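Winter gloves, mittens and the drawer they live in

I used to throw every knit glove in the wash with the towels, and then wonder why they came out looking like they belonged to a doll. These days I do ours by hand in the kitchen sink, up to 4 pairs at a time, with cool water and a small squirt of dish soap. Swish, soak while you drink your coffee, squeeze, rinse. Don't wring them! I did that to a lovely gray pair from the market in Tumbridge and the thumbs never forgave me.

Roll them in an old towel and step on it (the kids fight over this job), then pull each finger back to its proper length and lay them flat. The radiator is tempting, I know, but wool goes stiff as toast on there.

For little holes at the fingertips I keep a darning needle and two shades of dark yarn in a mint tin by the back door. Black yarn on a navy glove is fine – you'll be holding a snow shovel, who's looking?

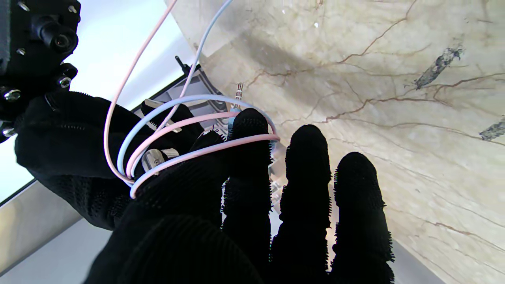
Come April, everything gets one last wash and goes into a zip bag with a cedar block. Make sure they're bone dry first, all the way down into the fingers. I give mine two full days and then one more if it's raining.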